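Workroom notebook, Stultden Middle School
Wed 2 October

Continuing with the classroom laptop carts. Goal for this week is to get the asset list to match what is physically in the building before the state testing window is scheduled. Last full reconciliation was in February and it was not finished.

Avram currently shows 606 student laptop records assigned to Stultden. Scanned total as of this afternoon is 453. The difference is mostly paperwork. Known sources so far:

- Units sent to the district for screen replacement and never checked out of our location.
- Records created twice when the tag was reprinted. Same serial, new tag, old record left active.
- Units that went up to the high school with their students in June. The high school says it transferred them. Avram says otherwise.
- Library and music wing not scanned yet.

I exported the whole list again and sorted by serial instead of by tag. Duplicates are obvious that way. Did not delete anything. Marked them in the notes field with "dup, check" so the district office can merge them and keep the repair history. If you find more, use the same wording so the filter picks them up.

Scanner notes. The handheld drops the leading zero on the older tags if the field is set to number. Set it to text first. I lost the sixth grade hall to this in the morning and had to go back through it after lunch. The bad file is still in the shared folder with "do not import" in the name. Leave it there until the corrected one has been loaded.

Cart wiring. The Wotia carts charge in two banks and switch between them on a timer. Teachers in the seventh grade hall reported that the bottom shelf is dead by third period. Put a plug-in meter on the cart outside the art room overnight. Top bank drew normally. Bottom bank never came on. The timer had been left in manual, top only. Moved the switch back to auto and checked again before first bell: both banks had taken a turn and every unit on the bottom shelf showed a full battery or close to it.

Same fault on the cart in the science room. Fixed the same way. Did not get to the eighth grade carts. The switch is behind the rear panel, low on the left, and is easy to bump when someone stuffs the power cord back in. Some tape over it would probably be enough. Will ask before taping anything under warranty.

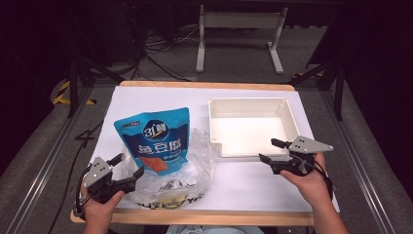 Battery testing. Pulled units that teachers had flagged with a sticky note and ran the discharge script on them, screen at half brightness, wireless on, looping the reading assessment demo. The ones bought through Dellanum in the first order are clearly the weak group. Several shut down with the gauge still showing charge left, so the gauge cannot be trusted on those either. Units from the later order ran through a full testing block without trouble.

Rated capacity on the replacement pack is nearly 3,000 mAh per cell according to the spec sheet. Need to confirm that the connector is the same on both orders before asking for a quote. The sheet lists one part number for both. I opened one of each and the cable on the older unit leaves the pack on the opposite side. It may reach. Not going to assume it.

Procedure for the discharge test, so the numbers can be compared:

Charge to full and leave on the charger another hour.
Restart. Log in with the testing account, not a student account.
Start the script, then the demo. Lid open.
Write the start time on the tape on the lid.
Do not let it run on a soft surface.

The testing account password was changed over the summer. The card in the drawer has the new one. The label on the whiteboard is the old one and should come down.

Chargers. The drawer of loose bricks has been sorted by tip. The barrel ones fit nothing we still hand out and can go in the surplus bin once the form is signed. Kept 2 of them for the old document cameras in the upstairs rooms.

Problem with loaners: the sign-out sheet has students' first names only. Cannot match those to Avram. Starting tomorrow the sheet has a column for the tag number, and the office will keep the clipboard on their side of the counter - it walks off otherwise.

Also noticed that the testing app will not update on units that have been off the network since spring. It sits at "checking" and gives no error. Clearing the device policy and re-enrolling works but takes most of a class period on our wireless. Wired adapter is faster. There is one in the bench drawer, gray cable.

Open items
Scan library and music wing.
Eighth grade carts, check timer switch.
Send serials of the moved-up units to the high school and get the transfer dates in writing.
Connector question to Dellanum.
Replace tag printer ribbon, second half of the roll is printing faint.
Corrected sixth grade file, import and spot check against the cart by the stairs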